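Plirik Folding Set: laying out and folding long-sleeved tops at home

README, October release 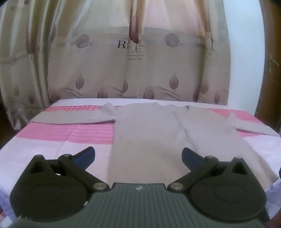
Long-sleeved top laid flat, sleeves out, neckline towards the curtain.

What this is

Plirik is a collection of short recordings of one very ordinary job: taking a piece of clothing, spreading it flat and folding it up. We love this stuff. A long-sleeved top is a wonderfully awkward thing to fold — two arms that want to go their own way, a body that creases the moment you look away, and a neckline that tells you which way up you are if you remember to check it.

The set has 148 recordings, made in homes in Sarnley, on the beds and tables where people already do their folding. Of these, 98 show long-sleeved tops and 44 show short-sleeved ones. The rest are scarves, which we nearly left out and are now very fond of.

What's in the folder

recordings/ holds one file per fold, start to finish
stills/ holds one picture from each recording, taken while the garment is spread out
notes.csv has one row per recording
folds.txt explains the fold names in plain words
changes.txt lists what has moved or been renamed

Columns in notes.csv

garment: long top, short top or scarf
colour: everyday colour words, so "greyish beige" is fine and "taupe" has been tidied away
surface: bed, table or unsure
cover: whatever the garment is lying on, such as a sheet, a blanket or a cloth
fold: the name of the fold, as in folds.txt
restarts: how many times the folder gave up and spread everything out again
remarks: anything else, often blank

Please do use "unsure" under surface. Once a bed or a table has a cloth over it the two can look very alike in a still, and we would much rather have an honest "unsure" than a guess.

The folds

Thirds: both sleeves go straight across the chest, the sides come in over them, and the body is folded up from the hem. It makes a neat oblong and stacks beautifully.

Half and half: one side over the other so the sleeves lie together, then the sleeves tucked back, then the body folded once or twice. Quick, and very popular.

Khosravi: our own house name for a fold where the sleeves are turned down along the body before anything else moves. It keeps bulk away from the shoulders and is lovely on thicker tops. Try it on a jumper!

Roll: sleeves in, then rolled from the hem to the neck. Scarves get a version of this too, listed as "roll (scarf)".

Things worth looking at

Sleeves are the best part. They seldom lie perfectly flat where they join the body, and you often get a little peak or pucker at the shoulder. Some folders smooth that out with great care before they start and others go straight over the top of it. Both are in the set and neither is marked as a mistake.

The coverings are good fun as well. Pale clothes on pale or patterned cloth are much harder to make out than you might expect, especially along the hem, and we kept every one of them in. If you want to practise finding the edge of a garment, sort by colour and start with the lightest rows.

Rooms have been left as they were. Curtains, walls and door frames turn up behind the clothes, and the daylight changes a good deal between morning and late afternoon. Sunday recordings tend to be the brightest, for no reason we can find in the notes.

Known gaps

No buttons or zips yet. No children's clothes, and no trousers at all. In 2 of the recordings the garment starts inside out and stays that way to the end — look for "inside out" under remarks. Hems are sometimes out of view in the stills, so please don't use those for measuring length.

Fold names were given by whoever did the folding, then checked against the recording. Half and half and thirds still get muddled when the second side comes over very quickly.

Using it

You are welcome to use the set for teaching, study or your own tinkering. Please keep this README with it, and mention Plirik by name if you share anything made from it. If you rename a fold, add your name for it to folds.txt next to ours.

Coming next

A towel set called Favach is being sorted now and will use the same columns, with "size" added after "colour". Bath sheets are enormous and we can't wait to share them.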